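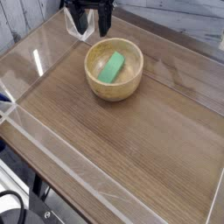 Green block in the wooden bowl, gripper open over it.

17 Jun 2024

Cold start, frost on the ute. Drove to the Felero workshop and got there before the heater had done much.

Spent the morning on the bowl job. One block, one bowl, clear walls on the table. At home I'd call it putting something away and not think about it. I set it up for 28 tries and wrote the results in the blue book, as I have since January.

My view on machines doing housework hasn't moved much. A dishwasher is a machine doing a chore, and a good one, but I still load it. The loading is the bit I'd pay for. Two fingers can manage a block with square edges. A wet mug or a sock is another matter, and our kitchen bench never has only one thing on it.

Jesa rang after lunch wanting to know if it could sort returned stock at their counter. I said not yet, ask me in two years. They weren't pleased. Tostus has apparently promised them sooner.

Home by dark. Folded two loads of washing in front of the telly and did the pans by hand. Need to order more tape and ring the dentist.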